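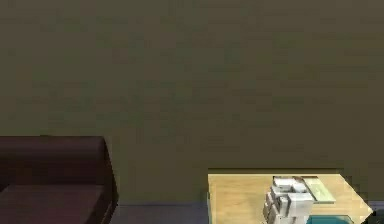

Run 2,618 was the one that got me. I'd been in the sim room at Greredcombe since before it got light, coffee gone, sandwich gone, watching the same living room load over and over. Olive wall. Maroon sofa on the left, low pale table on the right with the white blocks stacked on it and the thin green slab lying next to them. The job was clear the table. Easy. A kid could do it. Closent had done it 2,617 times and only dropped things nine times, and I had my bag on my shoulder, ready to go.

Then it stopped.

Not crashed. Stopped. The clock in the corner kept going, the joint numbers kept coming in, tiny changes in the last digit, like somebody breathing. I put my bag down.

Hit resume. Nothing.

Hit resume again, harder, as if that helps.

The log said GOAL REACHED. It said it every second, down and down the screen, GOAL REACHED, GOAL REACHED, and the stack was still sitting there on the table. Same blocks. Same slab. I could see them. The software could see them too, I checked, it had a neat little label on every one.

So I called Endberg. The night desk there picks up on the second ring if you're lucky. I wasn't. Eleven rings, then a woman's voice with a mouth full of something.

"It thinks it's finished," I said.

"Is it?"

"No."

"Then reset it."

"The same build went out to the floor at Lévesque."

Chewing stopped.

That was the part I hadn't wanted to say out loud. Lévesque had 2 real arms on the new build, bolted down either side of a packing line, and people walking between them with boxes. In the sim if it thinks it's done, who cares, there's a sofa and a wall. On the floor, done means guard off. Done means the light goes green and somebody steps in.

"When did it go out," she said.

"Last night. I signed it."

I did sign it. 4/10/21, my initials, the pen running out halfway thru the second one. I'd looked at the drop rate and I'd looked at the clock, and I had never once asked what it did when it was wrong and sure of itself.

She said stay on the line. I stayed on the line. Could hear her shoes, a door, another phone ringing a long way off. On my screen the room just sat there. I started staring at the sofa - no reason, it was the only thing in there that looked like you could rest on it.

Forty seconds. I know because I watched the clock do it.

Then the arm moved.

It didn't go for the blocks. It went to where a person would be standing, if there was a person, between the table and the sofa, that little strip of gray floor. Full speed. The log said RETURN HOME. It had lost track of where home was, and it waited out its timer and went anyway.

I think I yelled. I know I said forty seconds, it waits forty seconds and then it goes, tell them forty, pull the power, dont use the stop on the pendant, pull the power at the wall. I said it maybe five times. There was nobody on the line by then, just the room noise, a fan or something.

I kept saying it.

Shoes again. Running. The phone got picked up and banged against something.

"They pulled it," she said. "Both of them. One was already green."

"Was anyone in there?"

She took a breath. I looked at the log, still going, GOAL REACHED, GOAL REACHED.

"He'd gone back for his gloves," she said.

I sat down on the floor next to my bag and asked her to say it again.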